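Speaker notes: teaching by teleoperation, and what the operator gets to see
June session, Harska room, slot is 23 minutes including questions

Slide 1. Title. Leave it up while people sit down. Credit Juwita Tambunan for the input device mapping and Fikri Lumbantobing for the replay tools.

Slide 2. The problem. We want a policy that handles mugs in clutter, and we want it from demonstrations. The operator drives the arm in simulation. Two ways in: hand guidance of a passive leader arm, or a six-axis controller. Hidelov started with the leader arm. Mention the cost of moving to the controller: new operators needed 3 practice sessions before their data was usable.

Slide 3. What gets logged. Joint positions, gripper width, operator commands, every view. Commands and measured positions are stored separately. Stress this. A policy trained on measured positions learns the lag along with the motion.

Slide 4. Table of demonstrations. 94 recorded, 48 kept. Don't read out the rejection codes; they are in the handout.

Slide 5. Views. Pause here and let them look before speaking.

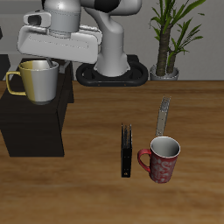
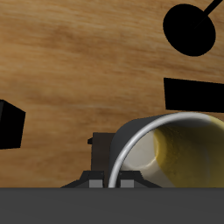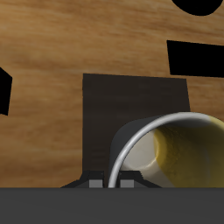
First one is the external view, with the finger reaching into the mug on top of the cabinet. Second and third are close in on the gripper, rim of the mug between the finger pads. Point out how much of the arm is missing from the close views. An operator working from those alone has to carry the arm's posture in their head.

Vesela Angelovski disagreed with me on this at the Heinonen workshop and I should give the objection its due. Her position was that operators should be held to the same views as the policy, because a demonstrator who can see more than the learner will make choices the learner has no means of reproducing. If the external view is used to plan the approach, she said, then the external view belongs in the training input as well.

I accept the argument for the final approach. For free-space motion I still favour giving operators both. Say so plainly and move on.

Slide 6. Grasping at the rim. Small lateral errors matter here. Our operators slow down near contact, and the slow segments dominate the sample count. We resample by distance travelled instead of by time. Show the before and after histograms. If the projector washes out the colours, describe the two peaks.

Slide 7. Corrections. Yusri Mangundap's scheme: the policy runs, the operator takes over when it drifts, and only the takeover segment is labelled. Define takeover carefully. Touching the controller doesn't count; the command has to exceed the deadband.

Slide 8. Open items. Deadband size. Whether hesitation should be trimmed or kept. Transfer to the physical cell, no results to show yet.

If short on time, skip 6 and go straight to corrections. Questions on licensing go to Amirul Pattinasarany after the session.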